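Puvon build notes, Astness shared shop
April 2018

Picking up where the last page ran out, which was mid-sentence and also mid-argument with a heat-set insert. The insert won. I drilled it out, printed a new left finger on the Drukier, and went for a walk while it decided whether to stick to the bed.

State of the Puvon as of this morning: shell closed, both fingers on, linkage moving, trigger moving, and the two of those moving at the same time on most pulls. Camera mounted and recording. No motor in this version and there won't be one. You squeeze it, it squeezes the thing, the camera watches, and later the arm is supposed to learn from the recordings. The arm is still a pile of aluminum under Ottar's bench, so "later" is doing a lot of work in that sentence.

Fingers first. New left finger came out of the printer with a full opening of 102 mm between the tips, which is what the drawing says and has therefore never happened before. Measured it again in case the calipers were being kind. Same. The old finger had a slight twist near the base from being pulled off the bed warm (me, impatient) and it was throwing the tag off by enough to notice. With the new one the tag sits where it should and I can stop blaming the software, at least for this.

Tag is glued down with the thin CA. Do not use the thick stuff, it lifts the corners while it cures and then the detector sulks. I wiped the pad with alcohol first, waited, put the tag down, then found it was rotated and had to do the whole thing over with the second to last tag on the sheet. Print more tags.

Then a walk around with it, because everything works on a bench. Took it out by the stairs where the ceiling lights are long and bright and the detector has plenty to complain about.

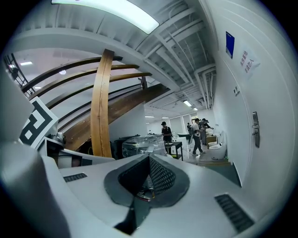 Puvon out by the curved stairs. New left finger with tag, link bar in place.

Things I wanted to know from the walk: does the tag stay readable when the finger is pushed out toward the side of the view, does the exposure panic when a ceiling fixture comes into the picture, and does the grip get heavy. Answers in order: yes until you tip the thing hard to the left, yes it panics, and yes, after 4 minutes my wrist was writing its own notebook.

On the exposure. The driver defaults to auto and hunts every time a light crosses the top. The tag goes from crisp to gray soup and back. Locked it by hand at a value that looked too dark on the laptop and the detector liked it much better than I did. Tags don't need to look nice. Wrote the value on tape and put the tape on the laptop lid, where it joins the other tape.

On the weight. Most of it is forward of the trigger, and most of that is my own fault for filling the shell at 40 percent infill back when I thought strength was the problem. Ottar Brekke picked it up, said "hm", and put it down again, and from Ottar that is a design review. Next shell goes down to 3 walls and sparse infill, with ribs only where the linkage pulls. Could also shift the handle forward, but that means redoing the trigger pocket and I'm not emotionally ready for the trigger pocket.

Linkage. Both sides should open the same amount and they nearly do. The left was lagging on the return stroke. Took the bar off, found a burr on the end of the pin, filed it, put it back, still lagging. Took it off again and found the washer I'd been looking for since the previous entry, sitting inside the joint where it had no business being. Removed the washer. Lag gone. I would like it recorded that the burr was also real.

The bearings from Forsberg arrived and they're good, smooth, no rattle, packed in enough paper to ship a piano. I only ordered enough for one side. So one joint now feels expensive and the other feels like a door in an old house, and you can tell which is which with your eyes shut. Ordered the rest. Until then please don't "even it up" by oiling the plain side, the oil walks along the bar and ends up on the pads.

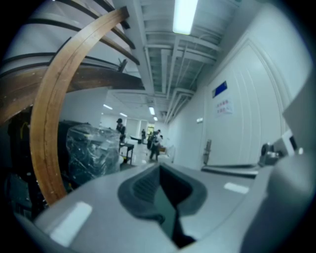
Second round of recordings was with the exposure locked and the trigger spring swapped for the softer one. Softer spring is better for the hand and worse for the return, as everyone at the bench told me it would be, more than once, before I bought it. There's a middle one in the drawer with no label. Will try it. If it works we'll have no idea what to order, but we've been there before and survived.

Lens calibration needs redoing. I nudged the mount when closing the shell and pretended I hadn't. The straight things in the room still bend the way they should at the edges, but after correction they keep a bit of a bow on the right, and that wasn't there last time. Board is behind the Drukier. If it's been used as a tray again, wipe it before waving it in front of the camera. Last time we calibrated against a coffee ring and got results that were, in their way, very consistent.

Also the cable. The USB cable exits where your wrist wants to be. I've taped it along the underside for now, and the tape has already let go at one end. A proper clip would take ten minutes to draw. I have spent longer than that re-taping it, so there's a lesson in there that I'm declining.

File naming: Ottar's script puts everything from a session in one folder and numbers from zero. Mine numbers from one. We've overwritten a recording this way already. Using his from now on. Mine is deleted, or at least moved to a folder called old, where it can think.

To do, in the order I'm likely to avoid them:
trigger pocket, look at it, maybe just look
lens calibration, with the mount screws tight this time
clip for the cable
print tags, matte paper
new shell, fewer walls, ask Ottar if the Drukier is free overnight
label the springs
right side joint once the second Forsberg box turns up

Left it on the shelf with the fingers closed and the spring relaxed. If you pick it up, pick it up by the handle. The fingers look like a handle. They are still curing at the tag end and I'm down to the last tag on the sheet.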